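The Long Reign of the Nightcap

December 29, 2021
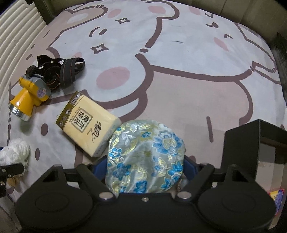
Why did people ever wear a hat to bed?

Because their bedrooms were freezing. A fire in the grate was for illness, childbirth and visitors you hoped to impress, and everyone else made do with a quilt and whatever could be pulled down over the ears.

My own interest began in November, when the boiler died and the man from Bilyk, the heating firm, told me the part would take 22 days. I found an old wool cap in the drawer with the dead batteries and wore it to bed. I slept like a bishop. By the end of the week I was reading about bed hats at two in the afternoon, when I was meant to be doing my tax.

The best thing I read was a household manual printed in 1836 by a clergyman's widow in the town of Lenuvness. She disapproves of tight caps, loose caps, tassels, and husbands who wear the same cap from harvest to Easter. She gives 5 patterns, four of them nearly identical, and a recipe for getting hair oil out of linen that would probably also remove the linen.

Then the radiator arrived and the cap became a joke. On stage it meant a fool with a candle. In cartoons it meant a man about to be burgled. Women's versions held on longer, mostly to guard a set and curl that had cost good money and was expected to last until the next appointment.

Esperanza Sotomayor has more than 800 of the things in a terraced house in Plaltley, where she also has, in theory, a spare room. She let me try on a quilted one from the 1920s and took it back rather quickly.

"Cotton soaks things up," she said. "Silk lets you turn over. People act as though the hair shops discovered that last year, and my grandmother would have had words."

She has no time for Oveo, the sleep brand that sells a plain grey bonnet by subscription. I asked what one would be subscribing to, exactly, since a hat tends to go on being a hat. She said she had written to ask them the same thing and was now on their mailing list.

My boiler is mended. The wool cap is in the wash, under the widow's instructions, minus the turpentine.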